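Filed under: Workshop notes, Finishes

Mon 30 December

The can of Flostwood hardwax I opened in May has skinned over, so before ordering another I went back through my notes on the test boards. Some readers have asked which finish I settled on for the long bench. I have not fully settled, but the list is shorter than it was.

The boards were all maple offcuts from the same plank, sanded to the same grit and wiped down with mineral spirits. I coated 11 of them. Each got two coats with a day between, then a week on the shelf before any testing. A week is short for an oil finish. Full cure takes longer, and I would wait a month if I did this again.

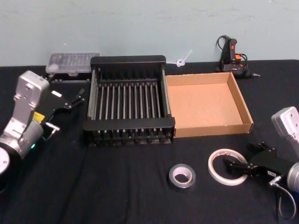
For abrasion I used a felt block with a fixed weight on top and ran it back and forth for 1,000 strokes per board, in sets of 50 with a rest between. A motor would have kept the speed more even. Beat Wieser lent me his gloss meter, and I took a reading at three marked spots on each board before and after.

The shellac boards lost the most gloss. The Harkthorpe water-based polyurethane lost the least, but it started out so shiny that every mark on it was easy to see. The hardwax boards fell between the two in numbers and looked the best to me from normal standing height. This is the main trouble with gloss readings: they measure what they measure, and the eye is bothered by contrast between a rubbed area and the area next to it. A dull surface that gets slightly duller hides a lot.

I also tried the Thambiah satin lacquer. It sprays well and levels well. It is also thin, and at the board edges I went through it to bare wood before the last set of strokes. A third coat would probably fix that, at the cost of another day. 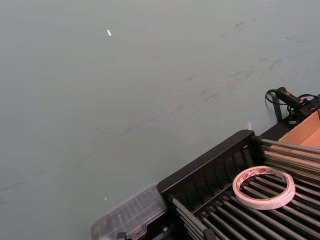

Repair

Wear resistance was only half of what I wanted to know. The other half was how much work it takes to put a worn patch right. Polyurethane does not bond well to itself once cured, so a spot repair needs scuffing first and usually leaves a ring. Hardwax can be rubbed back in with a white pad and a teaspoon of product. Shellac is easier still, but a spilled drink will undo it. 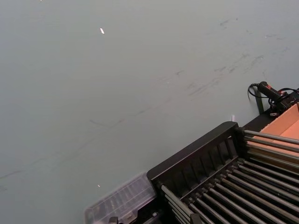

Scuffs and scratches need to be kept separate when judging any of this. A scratch removes material and will catch a fingernail. A scuff may be nothing more than a deposit left by rubber or soft plastic, and it often comes off with a damp cloth and a little dish soap. Faint dark streaks on a pale, matte surface like the gray one in the photo are worth trying with the cloth before anything harsher. On my boards I cleaned first and took the second gloss reading afterward, otherwise the deposits would have counted as wear.

I ordered the Flostwood again, in the smaller can this time. The Hunton oil arrived too late for the test and will go on the next set of offcuts.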